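Our afternoon at the Addale lab in Vodville

I had been looking forward to the open day since September, and what a kind welcome we got! Shewit Teshome walked our little group upstairs (slowly, bless her) and told us how her team teaches a robotic hand to handle cloth by learning from 593 short practice runs.
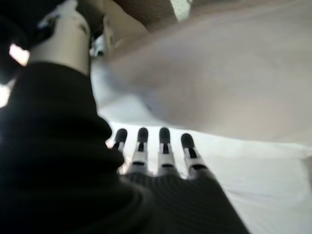
Four black fingertips over the white surface, with the pale gray cloth beyond.

Their finding, as I understood it, is that a view from close to the hand helps most in the last moments before a grasp. With it, she told us, the hand missed the cloth on 7 tries out of 200, far fewer than before. I asked far too many questions and she answered every one, and then we all went down for tea and stayed much longer than we had planned.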